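Search this wiki
Go Search Advanced

Fondano Block Drop Tables: README

Last edited in June by the Zolteo data page maintainer

This file goes with the block drop tables for Fondano, the voxel survival game. It lists what each block gives you when you break it, with which tool, and how far I'd trust the number. In many cases that isn't very far.

## What is in it

There are 3,423 rows. One row is one block, one tool and one result. The game has 187 blocks that can be broken in survival mode, and each one appears several times, once per tool tier plus bare hands. Doors and beds are stored as a single block, whatever the game does internally.

Columns:

- `block` – the in-game name, lower case
- `tool` – tool and tier, or `none`
- `drop` – item name, or `nothing`
- `rate` – drop rate as a fraction
- `source` – `tested`, `patch_notes` or `wiki`

## Where the numbers come from

The `tested` rows were made by breaking blocks in a flat world and writing down what fell out. The `patch_notes` rows are copied from the game's release notes, which have been wrong before. Marsh clay was announced as dropping from a shovel only. It drops from anything, including a raw fish.

The `wiki` rows came from the old Proltusar wiki before it closed. I could not find who tested them, or whether anyone did. The claim that glowstone lamps drop more dust at night is repeated on every fan site, always in the same words, and I have never seen it happen. It is in the table with `source` set to `wiki`. Treat it accordingly.

## Known problems

- 17 rows disagree with each other. Both versions are kept.
- Rates for the 7 ore blocks were tested without enchantments. Don't multiply them by the Fortune bonus and expect a sane answer.
- The Bošković mod changes stone, gravel and all slabs. If you play with it, those rows are useless to you.
- Decorative blocks were added late and got the least testing.
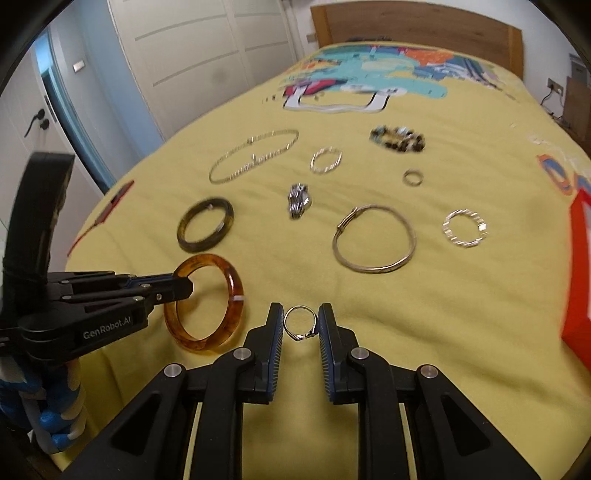 ## Versions

The tables match the last stable build of Fondano. They have not been checked against the preview builds, where drop rates seem to change whenever someone complains loudly enough. Please don't open an issue because a preview build gives you two bricks instead of one.

## Corrections

Send the block, the tool, the number of blocks broken and the game version. "It always drops for me" is not a test. A screenshot of a full chest isn't one either – I can fill a chest in creative mode too.

## Use

Free to copy and change. If you put the rates on another site, keep the `source` column with them.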